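Redside Linen Service
About us

Redside is a commercial laundry and linen rental business. We wash, press, mend and deliver bedding and towels for guesthouses, small hotels, holiday cottages and two residential schools. We also take in household bedding over the counter at our Nitby shop, one item or a whole closet.

The business was started by Karine Friesen, who had been renting out three cottages on the Hallthorpe road and could not find a laundry that would take fewer than forty sets at a time. She leased the back half of a former dairy building, bought two used washers and did her own sheets first. Neighbors with cottages asked if she would do theirs. By the end of the second summer she had given up the rentals and was washing full time.

We are still in the dairy building, though we now have all of it. The washing and drying are on the ground floor, where the floor drains already were. Pressing and folding are upstairs, and the mending room is at the east end because it gets the morning light. Clean linen goes out through the front and used linen comes in through the yard. The two do not share carts, bags or shelves.

What we do

Most of our customers rent. We own the sheets, duvet covers, pillowcases and towels, and the customer pays a set price per bed per change. When something wears out we replace it at our own cost. Rental stock is plain white cotton or a cotton blend, in four bed sizes.

Other customers own their linen and want it looked after. Each piece gets a small heat-sealed tag with a customer number, so it comes back to the right address. We wash these orders separately and do not mix them with rental stock.

The third part of the work is bedspreads, quilts and blankets. Many of them are too large for a home machine, and some are older than the people who bring them in. We look at each one on the table before we agree to wash it. If the dye is likely to run or the filling has broken down, we will tell you and you can decide. Some we turn away. 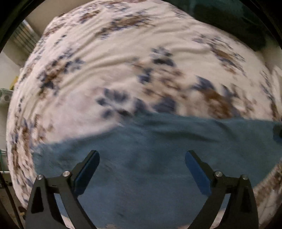 Gönül Dursun
Mending Room and Household Orders

Gönül wrote most of this page and runs the mending room. She trained as a curtain maker at Başaran, her aunt's workshop, and came to Redside to cover a maternity leave. She has stayed on ever since. Questions about repairs, counter orders and anything with a print or a fringe should go to her.

Mending is included for rental customers. For owned linen, we fix open seams and missing buttons without asking and add the charge to the next bill, up to the limit you set when you open the account. Anything bigger gets a phone call first. We do not dye, and we do not make new bedding to order, although we will cut down a worn double sheet to make a single or a pair of cot sheets.

How we work

Orders that reach us by 9 a.m. are sorted the same morning. Standard turnaround is 2 working days for sheets and towels and up to a week for quilts and bedspreads. Our vans cover Nitby, Hallthorpe and the villages between them. If you are outside that area you are welcome to bring your linen to the shop, and a few customers do.

Sheets are washed hot. Blankets and printed covers are washed at the temperature on the label, or cool if the label is gone. We use an unscented detergent for everything. Customers sometimes ask for a scented finish and we have chosen not to offer one, mainly on account of guests with allergies.

The water from the final rinse is kept in a tank and used for the first wash of the next load. The tank was put in when we replaced the boiler, and it cut our water bill enough to pay for itself in three years. Worn-out sheets are cut into cleaning cloths and sold by the bag at the counter. Towels past their useful life go to an animal shelter.

We currently serve 269 accounts. The smallest is a single room over a bakery. The largest is a hotel that changes 200 beds in a busy week.

The people

Karine Friesen still owns the business and handles new accounts. She visits every new rental customer before the first delivery to measure the beds and find out where the bags can be left.

Brock Wong manages the wash floor. He orders the detergent, keeps the machines running and sets the daily schedule. If an order is going to be late, the call will come from Brock.

Anisa Sopacua is in charge of pressing and folding. She also trains new staff, who spend their first month with her whatever job they were hired for.

Jaxon Doucette drives the Hallthorpe route and plans the others. He knows which gates stick and which owners want a text message before he arrives.

We take on extra help from spring through early fall. Applications for those jobs open in February, and no experience is needed. The work involves standing and lifting, and the wash floor is warm in summer.

Visiting us

The counter is at the front of the building, to the left of the loading door. It opens at 8 a.m. and closes at 5:30 p.m. on working days. Parking is in the yard, but please leave the space by the ramp clear for the vans. If you are bringing a large quilt or several bags, ring the bell and one of us will come out with a cart.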